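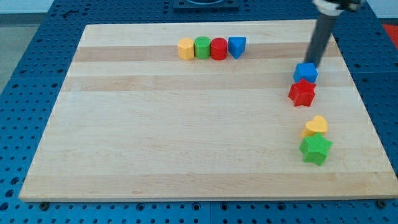
Coloured blocks on a wooden board, with the arm at the blue cube. Bramness workshop.

I have been turning over the new draft of the Zornley handling guide for a couple of weeks now, usually while the kettle is on, and I find I like most of it very much. It is kindly written, which you can't say of many rulebooks, and somebody has clearly taken trouble over the chapter on guarding. But I do want to grumble a little about section 2, the part on setting out a test, because I think it lets us all off far too lightly.

As it stands, the draft asks a team to report how many goes they had and how many came off. So a team writes "100 attempts" at the top of the sheet, gives a score underneath, and the rest of us nod. Well, 100 attempts at what, bless them? A cylinder is a forgiving thing to pick up, since you can come at it from any side you please. A star is another matter altogether, with all those points and the dips between them, and a heart has its own ideas about where its middle is. Put a star close in front of a heart and you have a different job again, even though both shapes were on the list all along.

When we wrote our own house rules at Skuketen, back in December, we spent most of an afternoon arguing over this (and got through a shameful amount of cake). What we settled on was simple enough. Every sheet says which shapes were used, which way they were facing, how near the neighbours stood, and where the arm was when the run began. It takes a little longer to fill in, I won't pretend otherwise, and over a batch of 300 runs you do feel it. But when the people at Katsaros tried to repeat one of our tests they managed it from the sheet alone, without a single telephone call, and I was prouder of that than of the score!

So my plea to Zornley is to make the layout part of the result, and to do it before the draft is closed. Comments are open until 3/11/26, and mine has already gone in, all four pages of it, I'm afraid.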